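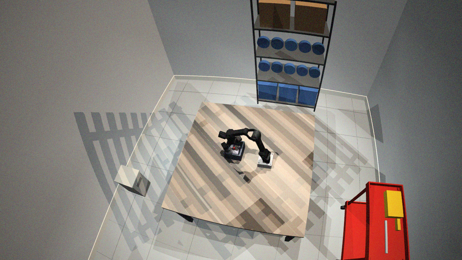 Subject: Re: [teleop-users] Leader arm or keyboard for the box task?
From: Gladys Ríos
Date: Tuesday, November 28, 2023

Hi all,

On the list last night, Bisgaard wrote:

> We have 275 keyboard demos of the box task in sim and the
> arm still dithers over the box before it closes. Is a leader
> arm worth the bother, or should we just record more?

Get the leader arm! I was on the keyboard until October and my recordings had the same dithering in them, because I was stopping to think about which key came next. The policy learnt my pauses very faithfully. With the little arm in your hand you just reach over, down and in, and the whole thing comes out as one movement (I was grinning like a child the first afternoon).

I've now got 579 demos by hand in the Erska room, same table and small black box, and I'd take them over the 1,000 keyboard ones I had before. Two things I'd do from the start:

- Line up the leader with the sim arm before you press record, or the first half second is a lurch.
- Throw away any run where you fumbled and rescued it, at least for the first training. Put them back in later and see if they help. Mine did, a bit.

Do keep the shadows on as well. It's slower to render, but I find it far easier to judge how high the gripper is when I can see its shadow on the planks.

I haven't tried any of this with the Flasard gripper. Has anyone? I'd love to see a few of your recordings too, Bisgaard, dithers and all.

Gladys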